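**Plundar to Open Second Repair Counter**

12 September 2018

Plundar, the household repair and spare parts company, will open a second walk-in counter next to the Drurnodora market hall. Customers can bring in vacuum cleaners, fans, lamps and small kitchen appliances without an appointment. The counter will stock 780 spare parts, with others available to order.

"People kept asking for a place where they could hand over a broken toaster and talk to the person fixing it," said Domenica Stöckli, managing director of Plundar. 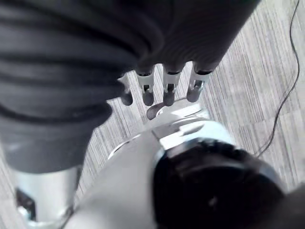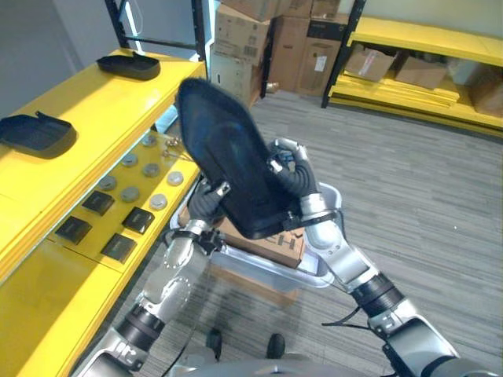
Theresia Eberhard will run the new counter. She joined the company in May from the parts dealer Nkosi, where she handled returns. Repairs are quoted before work starts, and unclaimed items are kept for 30 days. Large appliances will still go through the main shop.

Customers with an open repair order do not need to do anything. Their items stay at the main shop unless they ask for a transfer.

Press contact: Mechthild Camenzind, Plundar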